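Stostby library drops late fines, and my kitchen drawer is relieved

3 January 2024

I walked down to the Stostby library yesterday with a bag of overdue books and my wallet already out, and I came home with the wallet just as full as when I left. As of this week the library isn't charging late fines anymore. Not on novels, not on cookbooks, not on the big picture books that always end up under a bed. If you've been avoiding the front desk (I have, for most of the fall) you can go back in now.

The new rule is pretty simple once you get past the first page of the handout. Books can be out for the usual loan period, and if you forget, you get a reminder, and then another reminder, and your account keeps working the whole time. If a book is gone for 200 days the library figures it's lost and sends you a bill for the price of a new copy. Bring the old one back after that and the bill goes away, even if it's a bit chewed. I asked what "a bit chewed" means and was told they'd know it when they saw it.

Anything you owed before the new year is wiped out too. There were 239 cards in town that had been blocked over old fines, and every one of them is working again. I was surprised it was that many, because Stostby isn't a big place and it means I probably stand in line at the bakery with a few of those people. The woman at the desk said one of the blocked cards belonged to a kid who was in second grade when it was shut off and now drives. She had mailed out the letters herself before the holidays and was hoping the addresses were still good.

Now, not everybody loves this. I heard from a couple of neighbors who think it's unfair to people who always paid up, and I get that, I've paid up plenty myself over the years! My own guess is that I've handed over enough in quarters to buy the place a nice lamp. But fines were never bringing in much, and the desk staff spent a big chunk of every afternoon counting coins and arguing about whether a book had gone in the drop box on the right side of midnight. I'd rather they spent that time finding me the next book in the series I'm reading, which has been "in transit" since before Halloween.

The Kerkden branch is doing the same thing, but it won't start until February. That matters if you're like me and borrow from both. A book checked out in Kerkden still follows the Kerkden rules this month, even if you drop it off in Stostby, and the old fine is still 2 dimes a day over there. So look at the sticker on the spine before you relax. Green is ours, yellow is theirs. I have one yellow one on the nightstand and I'm taking it back tomorrow, or the day after.

A few other things have changed while they were at it. The drop box has been moved from the side alley to the front steps – a big improvement if you've ever tried that alley on ice – and it's open all night. You can renew over the phone again, which they had stopped doing for reasons I never understood. And holds now stay on the shelf for a full week before they go to the next person. I've missed more than one hold by a single day, so I was very happy about that, maybe more than about the fines.

There are new books too! The holiday book sale did well and the money went straight into the shelves, 128 new titles so far, with more still in boxes behind the desk. The mystery section finally got some fresh blood (sorry), and there's a whole new shelf of cookbooks by the window. I grabbed one on noodle soups that was already on hold for somebody else and had to put it back, so now I'm on the list for it. The folks at Khổng, the soup place across from the post office, donated a stack of Vietnamese children's books as well, some of them with English on the facing page. They're at the low shelf near the radiator.

The magazine racks got a good cleaning out. If you wanted those gardening magazines from years back, they're in a free box by the door, and you can take as many as you can carry. I carried quite a few. Don't ask me where they're going to live. The science and how-to magazines are staying put on the back wall, and the current ones can go home with you now for a week at a time, where before you had to read them in the chair.

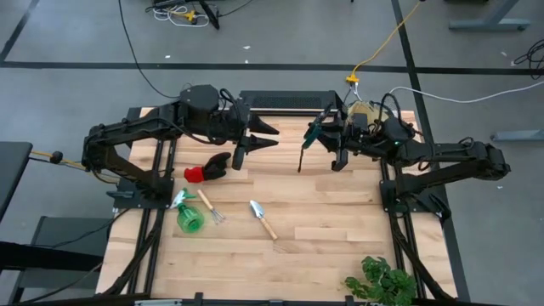 The hours are the one part I'm less excited about. The Stostby library will close an hour earlier in the evening through the winter, and the reason I was given is the heating bill. That's going to be hard on people who get off work late and come over on the Drotley bus, because the bus pulls in only a little while before the new closing time. You'll have time to pick up a hold if you move fast. You won't have time to sit down. I said so at the desk, and they told me they'd heard it from other riders already and are keeping a notebook next to the printer for comments. So if you ride that bus, please write in the notebook. My comment looked kind of lonely in there, with just a few above it and one of those was about the pencil sharpener.

Mornings stay the same, and story time stays where it is, right after opening. Bring a blanket or a cushion if your kid likes to sit on the floor, as the rug is out for cleaning.

If you've still got a card that doesn't work after this week, take it in along with something that has your name and address on it and they'll fix it while you wait. Mine took a couple of minutes. Then I checked out four more books, which are due back at the end of the month, and I've written the date on the fridge.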